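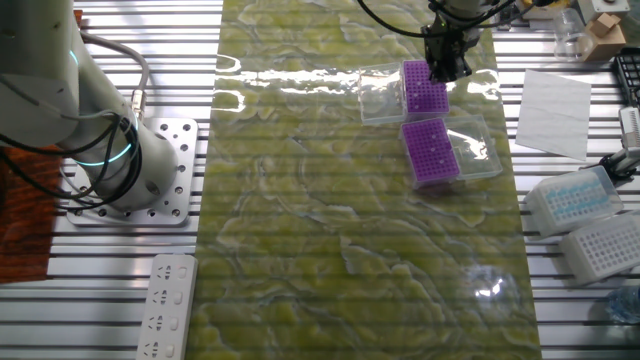
Green and cream marbled mat, glossy

From: Wenceslao Bañuelos
To: Andbridge Paper and Binding list
Subject: Re: size gone thin, colours sinking, and the December swap

Refugio, all,

Quick one before I have to go out, so forgive the state of it. Will try to take your points in order but I've only got one eye on the screen.

Refugio Orozco wrote:

> Hello all. Back at the trough after a long gap and having no luck.
> Mixed the carrageen the way I always did, left it overnight, and in
> the morning it looked fine. First colour went on and spread nicely.
> Second colour went straight to the bottom in little beads. Third one
> the same. I skimmed, tried again, same thing, then the whole bath
> went thin on me by the afternoon, like milk.
>
> Paper is the Flornus cartridge, alumed the night before and pressed
> under boards. What prints I did get came out pale, and there are
> white patches near one corner of nearly every sheet.
>
> I am using up some old gouache, could that be it? Also is it worth
> my buying ox gall or can I go on with washing up liquid?
>
> One more thing. Did anyone write down what we agreed for the
> December swap? I have a feeling it was green but I would hate to
> turn up with 6 sheets of the wrong thing.
>
> Refugio

Right. Thin by the afternoon. That is warmth, nearly always. Where was the trough? If it was in your kitchen with the oven going then there's your answer. Carrageen goes off faster than people think and once it's gone there is no bringing it back, you can stir in more powder and all you get is lumps in thin stuff. Chuck it. Mine lives in the back passage on the stone floor and I get three days out of a batch in winter, one and a bit in summer.

Also what water? Ours is hard as nails here and I gave up on the tap years ago. Had a whole winter of sinking colours before old Ochoa put me right, I'd been blaming the paint the entire time. Rainwater did for a bit but it had bits in. Now I buy the deionised from the car place, boring but it works. If you've moved house since you last marbled, and I think you have, I'd look at the water before anything else. New town, new tap.

Sinking beads. Two things and they look the same from above which is a nuisance. Either the size is too cold and the paint too thick, or each colour wants a bit more spreader in it than the one before. First one down has the whole bath to itself. Second one has to shove the first out of the way, third has to shove both. So you go up a drop at a time. I keep a scrap tray of size by the side, and test every pot on it in the order I mean to use them. Takes ten minutes. I skip it when I'm in a rush and regret it every time, you'd think I'd learn.

Gouache - yes could well be it, depends on the make and how old. Some of it has stuff in to keep it matt and that drops like gravel. The Lurnum tubes are alright, I've used up loads of those, but thin them well and strain them through an old stocking. The white is hopeless, don't bother. If it's the ones in the tin box you had at the summer meeting, with the dried up necks, I would let them go. Sorry. I know you've had them forever.

Ox gall v washing up liquid. Go on with the washing up liquid for playing about, I did for years. But it's all or nothing, one drop too many and you've a hole in the pattern the size of a saucer and it will not close. Gall is gentler. A small bottle lasts ages, smells like a farm, keep the lid on. If you want to try before you buy I'll bring mine, I've got 2 bottles open for some reason.

Pale prints and the white patches, I think those are seperate problems. Pale is alum. You say alumed the night before and pressed, did you hang them a bit first or put them straight under the boards? If they go under soaking the alum creeps to the edges and the middle gets hardly any. Sponge it on evenly, up and down and then across, mark the back in pencil so you know which side (I've printed on the wrong side more than once), hang till just limp, then under the boards. And use them the next day. Don't leave alumed sheets lying for weeks, they go brittle and you won't know till you fold one round a board and it cracks along the joint.

White patches near the one corner, always the same corner? Air. It's how you're laying it down. You're letting one corner go first and then the rest drops and traps a bubble. Hold by opposite corners, let the belly touch, then roll both hands out at once and don't stop halfway. If you hesitate you get a line too. Practise with newspaper on plain water if you want, feels daft but it helps.

As for Flornus cartridge, it changed. Something in the finish. The batch we split between us when the Andbridge shop was closing was lovely, took colour like a dream, and the last lot I bought was nothing like it, colour slid off in the rinse. I've gone over to a plain drawing paper from the school suppliers, comes in packs of 100, cheap enough that I don't weep over the spoiled ones. Takes paste well too. Goes a bit fluffy if you rub it wet so leave it be.

The swap. Yes green. Green and cream to be exact, plus one other colour if you must, and it's one large sheet cut down, not 6 seperate ones. I have it in my notes somewhere. Stone pattern or a loose vein, no combing, the idea being that everybody's will sit together in the one sample book. I'm going for big soft swirls, mostly green with the cream wandering through. Trouble I'm having is that the cream goes grey the minute it touches the green. Put the cream down first? Or last with a lot of gall? If anyone's cracked it please shout. I've tried yellow ochre with a bit of white and it looked like custard.

And do we burnish or not? I like a shine on a cover paper, wax and a soft cloth, then the agate. But it does show every fingermark and if we're all putting them in one book perhaps better they match. Somebody decide. I don't mind either way as long as I know before I start rubbing.

Endpapers, before I forget, I did promise. I said I'd measure up the old parish accounts for whoever is cutting the boards. Haven't. Will. The first volume is the fat one, 1,411 leaves, and the spine is basically powder, so whoever has the sewing frame please bring that as well, the tall one and not the one with the wonky upright.

What else. List archive is still broken, if you search for alum you get everything with "aluminium" in it and none of ours. So if somebody has kept the long message about washing size out of woollen jumpers could they send it round again, I've ruined another sleeve.

Must dash, the bus is at ten past. Refugio do the water first, then the test tray, and ring me in the evening if it's still sinking. After seven is best, phone's useless before that.

Wenceslao

PS Don't tip the old size down the sink. Did that. Bucket, then the compost.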